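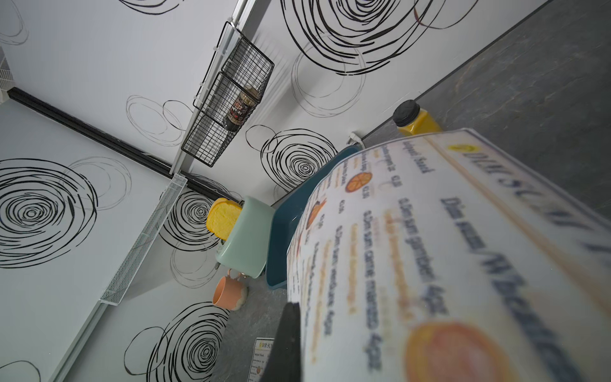

A gripper finger against the edge of the dim sum menu, with the toy toaster and the teal tray behind.

By Wendy Hebden
April

We're choosing arms for the Rondenard trial kitchen this spring, and I've had more fun with this budget than with any I've put together before! The question in front of us is simple enough to write down: what do we need to buy so that a machine can handle the small stuff on a restaurant counter? Menus, mugs, bottles, trays. I've spent two long afternoons at the bench in Olton watching exactly that, and I came home with pages of notes and a very different shopping list.

Menus surprised me most. I had them down as the easy item, and they've moved right to the top of the test sheet (a big card is thin, shiny and wider than most things we'd ask a gripper to hold). So fingertips now have their own line in the plan. We've put in for 6 spare sets at the start, and I'd happily argue for more.
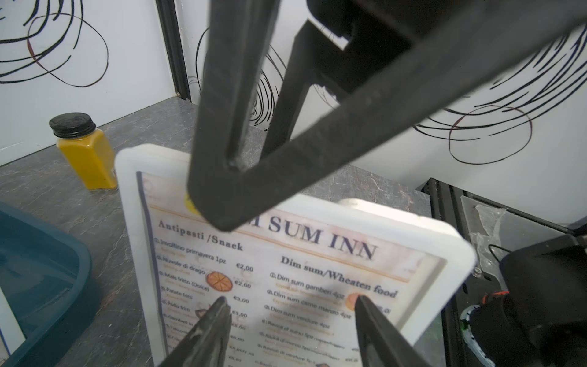

Tips wear, cables need room to loop, and a frame takes up more bench than the catalog drawing suggests. I've started sketching the floor plan from the outside of the frame inward, which cost us one stool and saved a lot of erasing. Lockwood quoted for the frame and panels as a kit, Giltus quoted for the arms, and the two delivery dates are close enough that we can book one install morning for both. Lovely!

The number everyone asks me for is the setup allowance, and it stands at $4,000. That covers mounting, spare tips, wrist cameras and a box of props: menus in two languages, jars, trays, anything that gives the arm a proper variety of shapes. Training time for 5 staff sits on a separate sheet. Please send me your prop ideas before the order goes in at the end of the month, especially if your place uses menu stands with a heavy base. I'd love to try one.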